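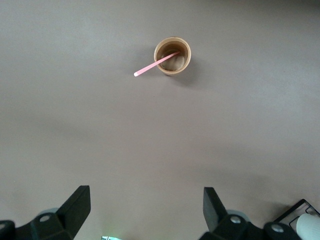 Progress report to the Vatholm Fund: review of stop and search powers under the emergency order, second period

The second period of the review covered the months up to December and dealt mainly with the written records the police are required to keep each time they stop someone under the order. We were given access to 1161 of these records by the Prititine district office. Most of the reading was done in one room there, and it went more slowly than we promised you in the first report. The records are handwritten, the forms changed twice while the order was in force, and the office would not let us copy them.

What the records show

The order allows an officer to stop a person without suspicion inside a named zone, provided the reason for the zone is written down and renewed every 28 days. We had been told, in a letter and again in a meeting, that this was always done. It was not. Of the records we read, 283 relate to stops made in zones whose paperwork had lapsed or could not be found. The district's answer is that the missing renewals were agreed by telephone. That may be true. There is no note of any such call, and I do not think a power of this kind should rest on somebody's memory of one.

The column headed "outcome" is of little use. It is blank in many cases, and where it is filled in the usual entry is "advice given". Ministers have quoted the total number of stops as proof that the order is working. A count of stops tells us how often people were stopped. We found 18 records that led to an arrest, and none of those arrests was for an offence connected with terrorism. Supporters of the order will say that it works by putting people off, and that this cannot be seen in a file. I accept that it cannot be seen in a file. I would like to know where it can be seen.

Interviews

Biljana Ivanov carried out 116 interviews with people who had been stopped, using the question sheet agreed with you in the spring. She warns against reading too much into them, and I agree. People came forward by choice, and those with a complaint are more likely to come forward. Even so, the accounts of how long a stop lasted do not sit well with the times on the forms, which are nearly all given as five minutes or ten. Several people said they were never offered the copy of the record that the law entitles them to. We are checking this against the counterfoils, where they survive.

Todor Stoyanova has written the legal chapter. It takes the Georgiev judgment as its starting point and asks whether the later guidance follows it. His draft is firmer than I would be on the question of delay, and we are still arguing about two paragraphs. You will get the agreed text — or both versions, if we cannot agree.

Problems and changes to the plan

The comparison with Dukon has not happened. The authority there first said yes, then asked for a fee, then stopped replying. I have little confidence that another letter will help and would prefer to move the money set aside for travel to the counterfoil check. Please let me know whether this needs a formal request.

We have also dropped the public opinion survey. The question wording offered by the polling firm asked people whether they would give up "some privacy" to be "safe", and no result from that would be worth printing.

Spending is within the budget apart from interpreting, which cost more than planned.

Next period

We will finish the counterfoil check, settle the legal chapter and send the district our findings on the lapsed zones for reply. They have asked for six weeks. I have offered four. The draft of the full report should reach you a month after their reply, assuming that one comes.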